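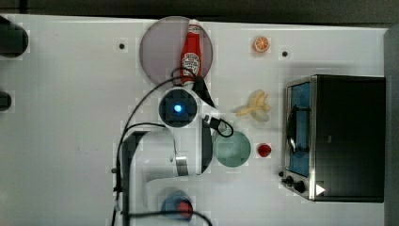
O Clube de Robótica de Menmont é um grupo de estudantes do ensino secundário que se dedica à manipulação de objetos domésticos com braços robóticos. Funciona nas antigas oficinas de serralharia da Escola de Menmont, espaço que os membros mais velhos ainda tratam, com carinho, por «a forja», e é conhecido na região sobretudo pelo projeto Jakik, a sua cozinha de treino.

História

O clube nasceu da vontade de três alunas que queriam participar na Taça Pekthorpe e que, à falta de melhor, ensaiavam nos intervalos com um braço feito de peças de impressora. No primeiro ano não passaram da eliminatória, mas voltaram para casa tão animadas que em outubro já havia 40 inscritos (e cadeiras para bem menos gente!).
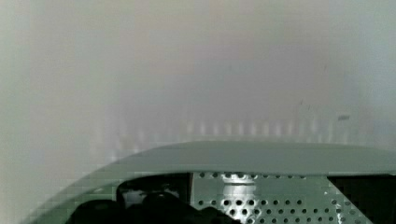
Com a entrada de tantos principiantes, as sessões passaram a ser divididas em turnos ao fim da tarde, costume que se mantém até hoje e que obriga a uma certa paciência com os horários dos autocarros.

O projeto Jakik

O Jakik reúne sobre uma mesa branca um pequeno forno elétrico, louça e comida de brincar: uma banana, uma rodela de laranja, um morango. Os alunos conduzem o braço em tarefas curtas, gravam cada tentativa e discutem-na depois em grupo, muitas vezes com mais entusiasmo do que método. 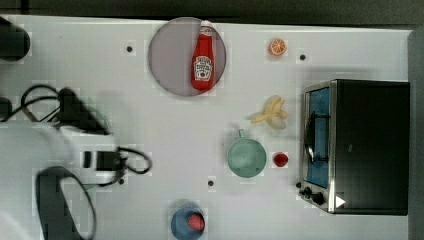
As gravações são guardadas num arquivo comum, o Katene, que contém já 3,000 tentativas, incluindo as falhadas, que o clube faz questão de não apagar. Cada uma leva uma nota escrita por quem conduzia o braço, e algumas dessas notas, diga-se, são bem mais compridas do que a própria tarefa. Os recém-chegados começam por ler as do ano anterior antes de mexerem nos comandos.

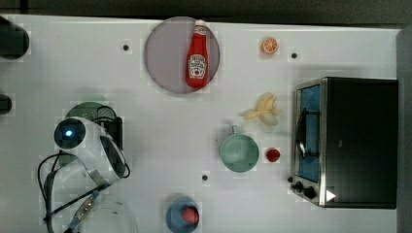 Taça Pekthorpe

A prova realiza-se na primavera e consta de três rondas: arrumar, servir e uma tarefa surpresa, revelada na própria manhã. O melhor resultado do clube foi um terceiro lugar, festejado na oficina com bolo de laranja, e a equipa atual prepara a próxima participação com um programa de treino mais longo, dedicado sobretudo à ronda de servir.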